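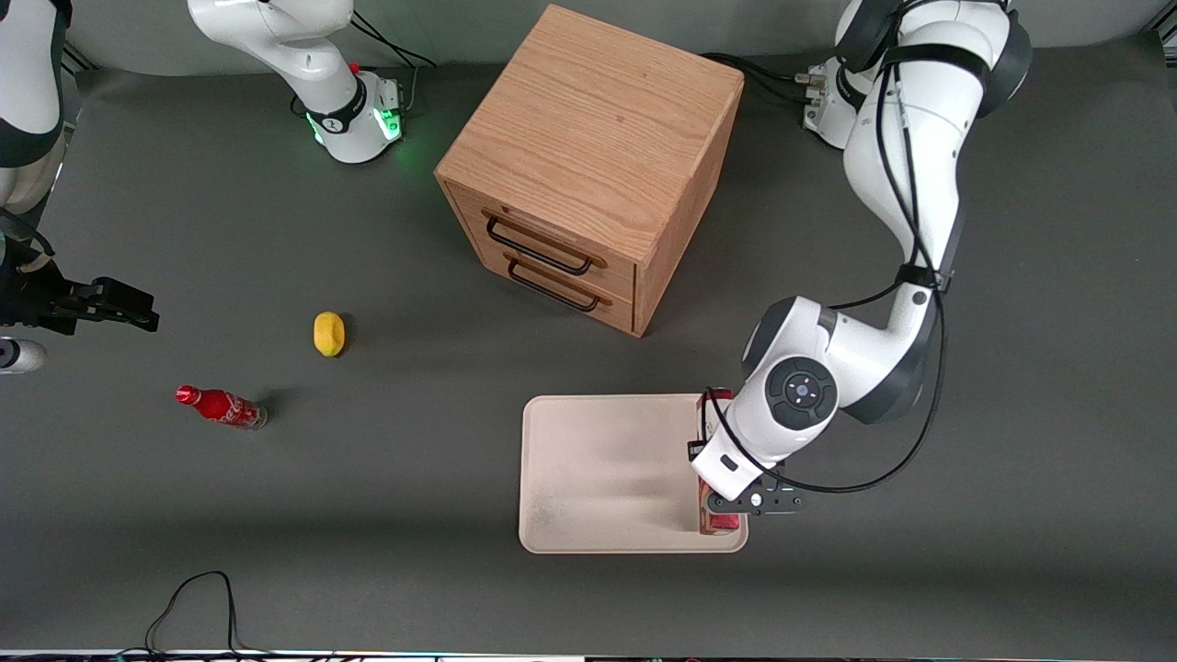

July, 3:40 pm. Tidy-up task, both arms.

Left gripper has the red can, upright at the right side of the tray. Sponge and Coke bottle still on the table, both drawers closed. Order for this run is can, bottle, then sponge into the top drawer.

Log stands at 714 attempts on this layout, 163 of them scored as fails. Most fails are the bar handles: fingers slip off before the drawer moves. Yiğit wants to drop the grip speed and try 37 more before we touch the model.

Ketsara asked if it could clear the lunchroom at Pindcombe yet. No. A person does this table in some 37 seconds and doesn't need the bottle laid on its side.

To do: tie back the loose cable near the front edge, re-zero the right wrist.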